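Home Questions Tags Unanswered Log in

Desktop shuts off after 15 minutes, restarts fine, no error logged

Asked in May by Makis Stergiou

I have an older mid-tower that I use as a file server and for overnight backups. Since last month it powers off without warning. It is an immediate loss of power, with no shutdown sequence, no blue screen and no beep. If I press the button right away it starts and runs normally, then does the same thing again.

What I have established so far:

- Time to shutdown is close to 15 minutes under load (backup verification, which keeps the processor and all disks busy). At idle it can run overnight.
- The system log shows only the unexpected shutdown entry on next boot. Nothing precedes it.
- Memory test completed four passes with no errors.
- CPU temperature reads 71 C just before the cutoff. The limit in the firmware setup is 95.
- I swapped the wall outlet and the power cord. No change.

The power supply is a 400 watt Akum unit, original to the machine. There are four hard drives, two of which I added later. The graphics card is a low-power model with no separate power lead. Is this the supply, or should I be looking at the board? I would prefer not to buy both.

Answer 1

Replace the power supply. It's always the power supply. I had an Engelbrecht that did this and a new one fixed it.

Answer 2 (accepted)

Answered by Mbali Zulu, 9:40 pm

The supply is the likeliest cause, but your figures leave one other possibility open, and you can separate the two without buying anything.

A supply that shuts down under sustained load is usually doing so on its own protection circuit, either over-temperature or over-current. Over-current normally trips at the moment the load rises, for example when all four drives spin up together. Yours survives startup and then fails after a fairly constant interval, which points to heat. Old capacitors run hotter, the fan slows as its bearing wears, and dust blocks the intake. The nameplate rating does not tell you much at this age.

The other possibility is the voltage regulator area on the motherboard. It has its own thermal limit on many boards, and the CPU sensor will not show it. That would also explain a processor reading of 71 with a cutoff anyway.

To tell them apart:

1. Shut down, unplug the cord, hold the power button for a few seconds.
2. Disconnect power and data from the two added drives only.
3. Run the same load with something that does not need those disks. Note the time to cutoff.
4. Reconnect the drives. Take off the side panel and point a desk fan at the board, away from the supply intake. Run the original load again and note the time.

If step 3 extends the time a lot and step 4 does not, suspect the supply. If step 4 extends it a lot, suspect the regulators or general airflow. If both help, clean everything before deciding. Keep fingers and cables out of the case while it is powered.

Before any of that, lay the tower on its side on a firm surface with the cord out, open it, and check that every power connector is fully seated. A partly inserted main connector heats up under current and can show this exact symptom. Look for browning on the plastic. Do not open the supply itself. 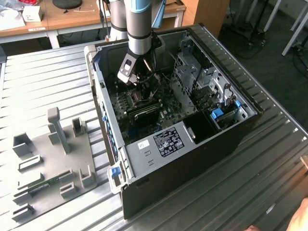
Tower on its side with the panel off, motherboard facing up.

On drive cables: adapters that split one lead to feed two drives are a common weak point. If your added drives share one, give each its own lead from the supply.

Comment from Makis Stergiou: Step 3 ran for 40 minutes before I stopped it. Step 4 cut off at 16. Both added drives were on a splitter, and one socket has gone brown. Ordering a supply and discarding the splitter.

Comment from Mbali Zulu: Check the pins on the drive that was in the brown socket before you reuse it.

Answer 3

Might be worth looking at the fan speed in the firmware. Some Clurkard boards have a quiet profile that holds the case fan down until the CPU gets hot, so the rest of the case bakes. Not sure which board you have. It won't fix a bad supply, but it's free to change.

Contact | Copyright Hidside Community Help | Back to top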